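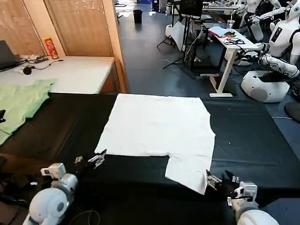
Unit 2: Water in Cotton Cloth

Read this before the lab. The first half repeats what was said in lecture, and the second half covers drying and creasing, which we ran out of time for.

Where the water goes

A cotton fiber is almost pure cellulose. The cellulose chains carry a large number of hydroxyl groups, and water bonds to these easily. Water held this way is inside the fiber. It makes the fiber swell, mostly in width and very little in length.

A second share of the water sits between fibers and between yarns. It is held by surface tension in the small gaps, the same way water climbs a thin glass tube. Most of what a towel picks up is this kind. Spinning or wringing removes a good part of it. Neither one does much to the water inside the fiber.

Keep the two apart in your lab reports. Last year many people wrote "absorbed" for both and lost points for it. Use "bound" for water in the fiber and "held" for water in the gaps.

Cloth construction

Terry has loops on one or both faces. Loops add surface and add gaps, so a terry cloth holds more water than a flat cloth made from the same yarn. Loosely twisted yarn also takes up water faster than tightly twisted yarn, but it sheds more lint and wears out sooner.

New cloth often wets poorly. Sizing, softener and leftover spinning oils all keep water off the surface. Wash samples before testing and do not use fabric softener.

Moisture regain

Regain is the weight of water in a sample divided by its dry weight, given as a percent. The dry weight goes on the bottom. If you divide by the wet weight you get moisture content, a smaller number.

Worked problem: a cotton sample weighs 200 g oven dry. After a night in the conditioning room it has taken up 16 g of water. Regain is 16 / 200, or 8 percent.

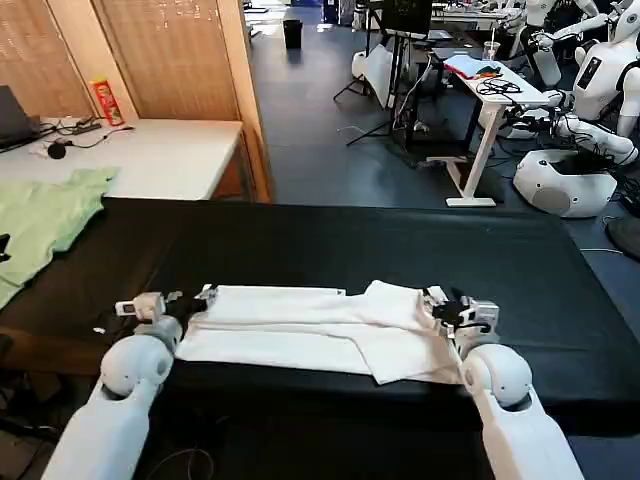 Department of Textiles and Apparel, Fiber Science Section

Drying

Held water leaves first, at a fairly steady rate that depends on the air. Once the gaps are empty the rate drops, and the last of the bound water comes out slowly. On a graph of weight against time you should see a straight stretch and then a curve. Mark the point where one turns into the other.

A folded cloth dries more slowly than one laid flat, because less of it meets moving air. The inner layers stay damp after the outside feels dry to the hand.

Creasing

Swollen fibers bend easily. If they dry while bent, new hydrogen bonds form between the chains and hold the bend. Ironing with steam breaks those bonds and lets them form again with the cloth flat.

For the lab

Room 255. Bring your own notebook and a pencil. Each sample is soaked for 30 minutes, drained, and weighed. Defne Kırmızıgül has the sample list and the balance sign-up sheet. Questions about the report format go to Arne Wegener.

Reports are due one week after your lab section.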